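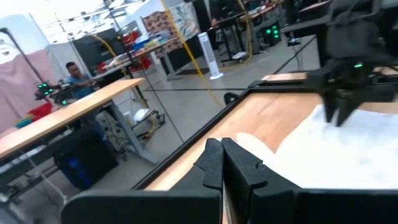
Kestero Kitchen Towels, Set of 3

Print | E-mail

Review by Blagoje Leka
December 14, 2021

I bought these towels in June from the Olivares shop, where the set costs 18 dollars. Before them I used towels from Zelard, which were cheaper and which I did not like, so I will compare the two sometimes.

The first thing to know is that a new Kestero towel does not dry well. It has some finish on it from the factory and the water stays on the glass in small drops. On the package it is written to wash before use, but one wash was not enough in my case. After the second wash it became a different towel. If you try it on the first day you will be disappointed, please wait.

The weave is flat, without loops. For glasses and knives I prefer this very much, as it leaves no lint. For a big wet pot it is less good, and I need to change to a dry towel before I finish. My neighbor Veronica Filip has the Jenard ones with the waffle surface, and she lent me one for a week. The Jenard drinks more water, I must admit it, but it catches on my forks and it takes until the next morning to dry on the hook. Mine is dry after dinner if I hang it open.
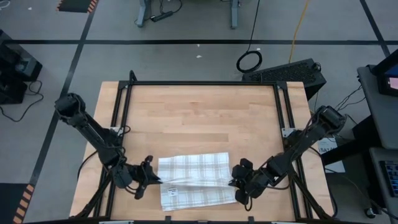 About shrinking: I measured one towel before the first wash and again in the fall. It lost 2 centimeters in the length and nothing I could measure in the width. The hems stayed straight. With the Zelard towels the hem pulled together and the corners turned up, and no iron could help them.

Stains are the weak point. Tomato comes out, coffee comes out, turmeric does not. I left one towel in soda overnight and there is still a yellow shadow in the middle. A darker color would hide it, but Olivares had only the light ones when I ordered.

I would also like a hanging loop. There is none, and I had to sew one from cotton tape on each towel. For this price I think they could do it themselves.

I will buy a second set in spring, if the price stays the same.

Print | E-mail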